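# The Long Road to a Folded Towel

The first thing Dalibor Holub does when I walk into his lab in Vinerdale is hand me a drawer. A small one, the kind you'd find under a bathroom sink, with a stiff runner on the left side.

"Open it," he says, and I do. It sticks, I jiggle it, it slides out. The whole business takes maybe two seconds and I couldn't tell you afterward what my fingers did.

"Right," Holub says. "So that was most of my July."

I love this kind of place. I've been writing about household machines for a long time, and I still get a little thrill when I hear a gearbox start up in the next room. But I came to Vinerdale with a plain question, the one my sister asks me every Thanksgiving while she's scraping plates. Can they do it yet? Can a robot come into an ordinary home, or stand at an ordinary bench, and take a chore off somebody's hands?

Holub has run the lab for five years, and his answer changes with the chore. Picking up a thing you know, from a place you know, and putting it down in another place you know? Yes, and well. Factories have had that for decades. Picking up a thing you've never seen, out of a heap, and deciding where it belongs? Sometimes, on a good day. Wringing out a dishcloth? He laughs and goes to get coffee.

What has changed is the middle of that list, and it has changed fast. A few years back, a robot arm that could put parts in a box needed every move written out by hand. Shift the box by an inch and the arm would happily place the part on the bare table next to it. Now the people in Holub's group show an arm a job by steering it through the motions, over and over, and a learning program works out what the attempts have in common. Move the box, and there's a decent chance the arm goes and finds it.

"A decent chance" is doing a lot of work there, and Holub is the first to say so.

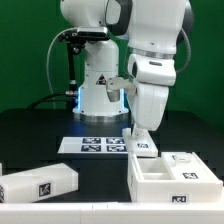
Placing one piece into a container is the kind of task the whole field leans on, because so much of daily life is made of it. Silverware goes in the tray. Socks go in the drawer. Screws go in the bin, and the bin goes on the shelf. If you can pick up a small object, turn it the right way around and set it in a space only slightly bigger than it is, you've got the seed of half the work in a kitchen and a good share of the work in a small shop.

It's also where you see how much help the machines still need. In research labs you'll often find square black-and-white tags stuck on things, a bit like the codes on a restaurant menu. A camera can read one of those tags and work out where the object is and which way it's facing, which saves the software from one of its hardest jobs. Your cereal bowls don't come with tags. Getting from the tagged world to the untagged one is a big part of what's left to do, and it's the part I find most exciting, because you can watch it happening from one visit to the next.

Then there's touch. We hardly think about it, but a person putting a lid on a jar is feeling for the thread the whole time. Holub's group built a wrist sensor they call Lepik, a little ring that notices when the hand is pushing against something it shouldn't be. Before Lepik, the arm would press on with a crooked part until the part jumped out and flew across the room. (There's a dent in a filing cabinet. I was shown it with some pride.) With the sensor on, the arm backs off, wiggles and tries again. The first time I saw that wiggle I let out a noise I'd normally save for puppies.

How good is it all, then? The group's longest test so far was a sorting job made up of 2000 tries, left to run for 24 hours with a person on call to untangle things. Holub won't give me a single score for it, and I came around to his reasons. The arm did beautifully for long stretches, then ran into something small – a part standing on its end, say – and made the same mistake again and again until someone walked over and tipped the part flat. Averaged out, it looks fine. If you're the one who has to get up and walk over, it feels very different.

That matters more in a home than on a shop floor. Darkon, a company that makes door hardware a short drive from the lab, has been trying out one of Holub's arms on a packing bench. They can bolt the bench down, keep the light steady and have a worker nearby who knows the machine. When it gets stuck, she clears it and goes back to her own job. The people there like it, with reservations. It's slower than she is, but it doesn't mind the dull end of the shift, and she's been moved to assembly work she says she prefers.

A home gives you none of that. The light changes all day. The dog lies down in front of the dishwasher. Somebody buys new mugs. Holub's other project, Sinell, is aimed squarely at this mess: a tidy-up robot on wheels that he hopes will one day clear a coffee table. I watched it pick up a TV remote, carry it across the room and lay it in a basket, very gently, like someone putting a baby bird back in its nest. Next it went for a magazine, pinched one page, and lifted. The page came along and the magazine stayed where it was.

Nobody in the room groaned. One of the students wrote something down, laid the magazine flat again and started the next run.

I asked Holub what he'd want done first at his own place. Laundry, he said, before I'd finished the question. Cloth is about the worst thing you can give a robot, since it never has the same shape twice, and he's wanted to crack it from the start. His arm can fold a hand towel now if the towel begins flat. Starting from a pile in a basket, it needs over five minutes, and sometimes it folds the towel neatly around its own finger.

I'll tell my sister that a bench like Darkon's has its helper already, and that her plates are still hers this Thanksgiving. Holub has asked me back in the spring to see the towels again, and I've already said yes.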